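Palluvier Bench Cell Guard Kit for Two-Arm Workstations

Part no. PBG-40
Made by Raklow
Ships flat in two cartons
Page updated Tuesday, August 25, 2020

Overview

The Palluvier kit is a set of signs, floor markers, stop buttons and written procedures for small two-arm robot stations used on bench work: patching cables, seating connectors, sorting small parts. It is meant for sites that run arms at reduced speed with people in the same room and want one set of rules that every shift follows.

The kit does not replace a risk assessment. Complete the assessment for your own station first, then use the kit to put the results in place. If your assessment calls for fixed fencing, the bench kit is the wrong product. See the Grullo fence panels instead.

What is in the box

Two wired stop buttons with 72 inch leads
One three-position enable switch
Floor tape, yellow and black, 40 feet
20 printed tags for cables and hoses
Four laminated rule cards, letter size
One procedure binder with blank inspection sheets
Mounting hardware for benches up to 2 inches thick

Working rules on the cards

The text on the cards is short so that it can be read from a standing position. Card 1 covers start of shift and Card 2 covers shared work. Cards 3 and 4 cover tool changes and stopping.

Both arms must have a home position that leaves the bench clear. Neither arm starts from anywhere else. When the arms work on the same item, one is set as lead and the other waits for its signal before entering the shared area. The shared area is written down in the binder with its limits, and any change to it is signed and dated.

Grip force is set for the weakest part being handled. For plugs with a plastic latch, test on scrap cable before running on live equipment. Push force at the port gets its own limit, separate from grip force, and the arm must stop and back off if the limit is reached. A second try is allowed. After that, the operator takes over. 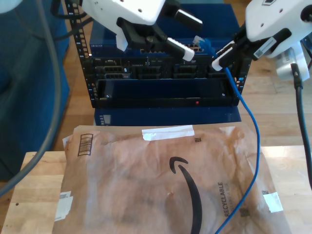
Loose cable is the most common item on the inspection sheet. A cable being moved needs enough slack to reach the port, but the slack has to stay out of the path of the other arm. Arm power and signal lines are to be tied back at each joint and checked through the full range of motion at low speed. Packaging and tools that are not part of the job should be off the bench before the run starts.

Equipment being worked on should be held so it cannot slide when a plug is pushed in. Check that it is in the correct power state for the task, and write that state on the sheet. An indicator light does not count as a power check.

Stop buttons

Mount one button on each side of the bench, within reach of a person standing outside the tape. Both buttons stop both arms. Wiring a button to one arm only is outside the intended use of the kit. Test both buttons at the start of every shift and after any tool change.

Compatibility

The stop circuit is dual channel, normally closed, and fits controllers that accept a dry contact input. Customers with the Garcia dual controller need the adapter lead, sold separately. Binders printed before April use the older inspection sheet. The new sheet has a line for push force and can be ordered by itself.

Ordering

Kit, complete: $1,075
Replacement cards, binder refills and tags are listed under Accessories.
Floor tape is not returnable once opened.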